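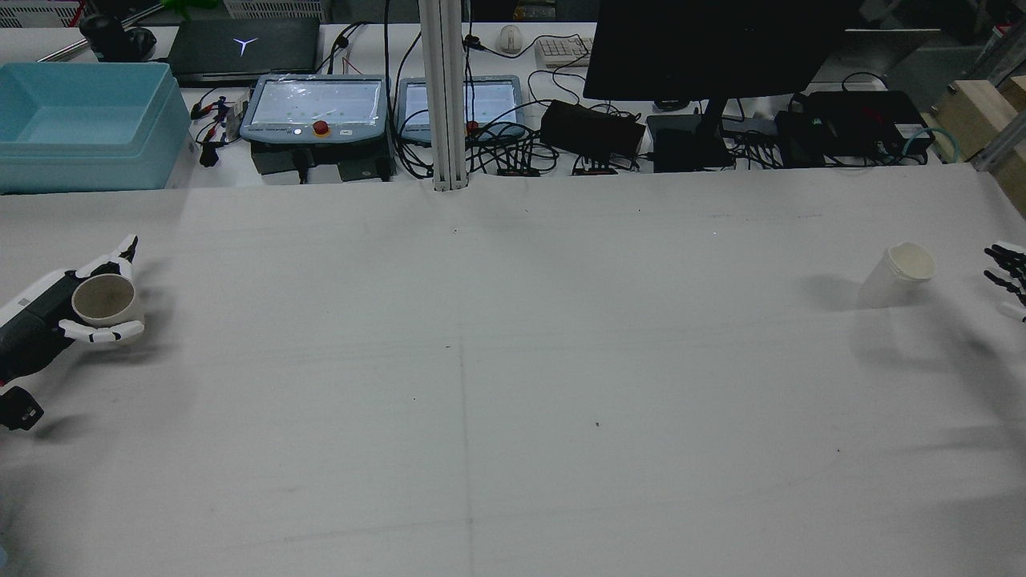 I have been trying to get through the cupboard under the stairs since Christmas, and what I keep finding is cups. Paper ones, plastic ones, a few lids that fit neither. They come from three years of birthdays, one leaving do and the summer we had no working dishwasher.

I used to think of disposable cups as all the same thing. After a winter of using them up I have opinions, so I am writing them down before I buy any more.

Paper cups are better for most of what we do. They are quieter, they don't crack when you grip them, and you can write a name on the side in biro. The beige ones look nicer than the white ones once there is tea in them, as drips don't show up so much. The trouble is the seam. If you leave squash standing in a cheap paper cup for an afternoon the bottom edge goes soft, and then you have a ring on the tablecloth. I bought a sleeve of 70 from Prerley last February and a good few of them had gone by the time the sandwiches came out. The ones I have now are thicker and I have had no trouble so far.

White plastic cups stand up better. You can leave them out in the garden under a bit of drizzle and they are none the worse. They also rinse, which the paper ones don't, and I have some that have been round the sink a dozen times. Against that, they blow over when they are empty, and they split from the rim downwards. Once there is a split I cut them down and use them for seedlings. Tomatoes seem happy enough in them. Sweet peas need something deeper.

The other thing I have changed is the table covering. I had a wipeable cloth with lemons on it which had gone sticky, and I now use plain white paper off a roll. You never get the creases out completely, however you smooth it, and I have stopped trying. I tape it underneath at the corners, put the cups out well in from the edge, and bundle the lot up at the end. The roll was £12 from Skaltero and it should see out this year. If you have a pale table already you might not bother, but ours has a burn mark from a casserole.

White on white does have a drawback, in that people don't notice the cups and catch them with a sleeve. Beige is easier to see. I now put the beige ones out for adults, who wander about while they talk, and keep the white ones for children sitting down.

For storage I have gone over to plastic bins with open tops. I had a box with a lid before, and the lid was always underneath something. With an open bin I can see when we are getting low. Cups go in on their sides in their sleeves, paper at one end and plastic at the other. Stacked loose, they jam together and you pull out four when you wanted one.

I have 2 sleeves of paper left and a part sleeve of plastic, and that will do us until the spring. The next job is the shelf above, where there are candles, string and a fondue set with no forks. I may give the fondue set away. If anyone has used the heavier paper cups for soup, let me know how they held up, as I would like to try them on the allotment open day.

January 26, 2019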